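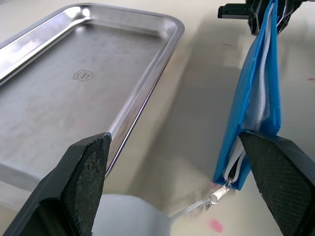

Ticket: instrument tray, surface marks and scissors stiff at the pivot
Site: Nallcombe, minor procedures store
Raised by: Kekeli Ofori
Assigned to: Abdul-Rahman Bawa
Priority: normal
Status: closed, one follow-up open

Reported fault

Stainless tray returned from the washer with grey smudging on the floor of the tray and fine scratches. User asks whether it is still fit for use. Same user reports that one pair of fine pointed scissors from the set is stiff for the first part of its travel, then opens freely. No damage to the tips reported. Tray and scissors withdrawn pending reply.

Log entry 1, A. Bawa, Saturday, February 6, 2021

Inspected tray under the bench lamp. Marks are of two sorts. The smudges lift with a lint-free cloth and a little isopropyl alcohol. The scratches do not lift and cannot be felt with a fingernail. No pitting. No orange or brown colour at the corners or under the rim. The maker's badge stamped in the floor is worn and I could not read it, so the tray cannot be matched to a maker's care sheet. Treated as general stainless.

Checked for warp: tray laid on the glass plate, no rock on any corner.

Result: scratches cosmetic. Smudges are residue and need a cause.

Log entry 2, A. Bawa

Washer history pulled from the Milo record screen. Counter at 3,855 cycles. Last descale was entered at 3,000. The interval on our sheet is 600, so the machine is overdue by 255 cycles. Rinse water drawn from the chamber and left to dry on a clean steel offcut. It left a grey film which wiped off in the same way as the film on the tray.

Asked Edem Abubakari whether a descale had been done and not entered. He checked the paper book. Nothing in it after the December entry, and that one is for the door seal.

Log entry 3, E. Abubakari

Descale run on the washer. Two rinse-only cycles afterwards. Second offcut test dried clear. Counter reference reset and entered in both the screen and the book. Inlet filter removed and rinsed, light grit only. Spray arms turn freely by hand.

Log entry 4, A. Bawa

Scissors. Blades meet along the full length when closed and the point is not bent. Stiffness confirmed over the first few degrees of opening. Screw not overtightened: backing it off by a very small amount made the blades loose at the tip and did not remove the stiffness. Returned to original setting.

Removed screw and parted the blades. Same grey film on the mating faces next to the pivot, thicker on the inner face of the lower blade. Cleaned with a soft nylon brush and neutral detergent, rinsed in purified water, dried with filtered air. Refitted, one drop of water-soluble instrument lubricant at the joint, worked open and shut 50 times, excess wiped off. Movement now even from closed to fully open. Cut test on the Promberg test sheet: clean to the tip, no folding. 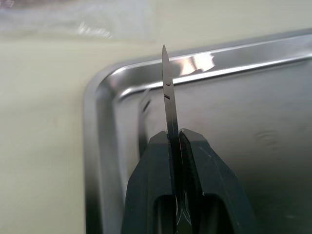
Log entry 5, N. Adjei

Second check as required before return to stock. Scissors held tip up and sighted along the closed blades, then opened and closed by hand. No stiffness found. Joint screw seated. Cut test repeated and passed. Tray wiped with a white cloth, no mark left on the cloth. Both items to go through a full wash and sterilising cycle before use.

Question from K. Ofori

The set was loaded with the scissors closed. Could that have caused it?

Reply, A. Bawa

It will have contributed. Closed blades shield the joint from the spray and whatever is in the rinse water dries in the gap. Load with blades open on the holder. The film itself came from the washer, and the tray would have been marked either way.

Question from K. Ofori

Can the scratches be polished out?

Reply, A. Bawa

Please do not. Metal polish leaves residue of its own and scouring pads put in deeper scratches than the ones there now. Leave them. Report the tray again if you find pitting, rust, or a mark you can feel with a nail.

Resolution

Cause: washer past descale interval, film left on steel surfaces. Closed loading made it worse at the scissors joint.
Action: washer descaled and tested. Tray cleaned, scissors stripped, cleaned and lubricated. Both passed second check.
Parts used: none.

Follow-up

Ayuba Agbeko to ask Yakubu, who look after the record screen, why no overdue warning was shown after cycle 3,600. Kept open under this ticket until they answer.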